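Gravuson Tindent
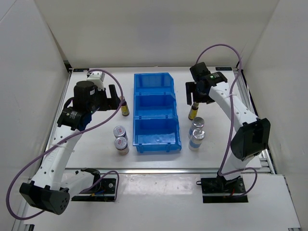 A Tindent set with two arms, a blue three-part organiser, cans and small bottles on the worktop.

The Gravuson Tindent is a two-armed tabletop robot kit made by Gravuson, a small firm with its workshop in Irnstead. It is sold to colleges, laboratories and hobby users for sorting and packing of small goods. The first sets were delivered in April, and by the end of the first sales year 663 kits had been sent out.

Design

The kit consists of two white arms, which are mirror copies of each other and are fixed to black base plates at the front of a white platform. The long links have small round holes, which according to the maker keep the weight low. The joints are covered by black housings, and each arm ends in a black gripper. The cables are purple and run on the outside of the arm – a choice that makes repair easier, but which some owners dislike, as a loop can catch on tall objects.

Each arm may be driven alone or together with the other. The control program, named Torres, is supplied with the kit and is also used in other Gravuson products.

Use

The most common task is putting away shop goods. Cans and bottles are placed at both sides of an organiser, and each arm works on the side nearest to it. The arms must share the middle of the table, and Torres therefore lets only one gripper enter a compartment at a time. This rule can be switched off by experienced users.

Versions

The basic kit costs 1191 pounds and comes without a worktop. The full kit, at 1717 pounds, adds the worktop, the walls and a set of spare fingers. A school version with slower movement was offered for 1056 pounds, but it was withdrawn after one year.

Reception

Reviewers have praised the clear manual and the quiet motors. The main complaint concerns the setting up, which takes most of a day – both arms have to be adjusted again whenever a base plate is moved. Spare joint covers have also been slow to arrive outside Britain.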